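Two-arm bench build, gripping round things
Posted by trefor_e in Builds and Projects, September

trefor_e
Been putting a pair of arms together in the shed since spring and they're both moving now. They share one power supply and one old desktop running Hellora. The hands were bought as kits, the base brackets I cut myself. My trouble is grip force on anything round. If I set it low the thing slides down through the fingers. If I set it high the motor in the thumb gets hot and Hellora throws a current warning. The limit is 600 at the moment, in whatever units the driver uses. Any ideas before I start buying parts?

gittins_a
What are the fingertips covered with? Bare plastic on smooth plastic will slide whatever number you put in. I used strips cut from a bike inner tube, glued with contact cement. Lasted all winter.

hywel32
I'd leave the fingertips alone and look at the limit first. 600 as a flat limit is a blunt way to do it. Close at a high limit, wait until the fingers stop moving, then drop to a holding value. Mine holds at less than half of what it closes at and the motors stay cool.

gittins_a
Holding value won't help if there's no friction. He'll drop it and it'll slide.

hywel32
It will if the fingers are wrapped round it properly. Most people grab with two fingertips and then blame the rubber.

ourania_t
Can we see how it's taking hold? Also what's the table? I had endless bother with a glossy one and the overhead camera.

trefor_e
Table is white and so is the tub, so yes, I know. Left arm is meant to go for the pen once the right one has the tub.
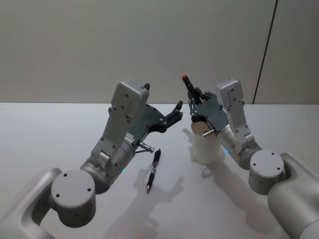
Right hand on the tub, left hand open, pen on the table between jobs.

ourania_t
I'd put something darker down. White tub on a white top is asking a lot of the camera, and you've got shadows from both arms as well. A sheet of gray card would do to test it.

iolo_ll
Agree with Hywel on the two-stage close. It's seven lines in the Hellora script, I can post mine. Not sure about the card. I run on white and just moved the lamp.

ourania_t
Moving the lamp only moved my shadows somewhere else. Depends on the shed, I suppose.

trefor_e
Please do post it, Iolo. I've got an inner tube here too so I'll try the script first and the rubber after, one at a time. Card can wait until I've been to the shop.

gittins_a
Rough the plastic up with sandpaper before you glue or it'll peel.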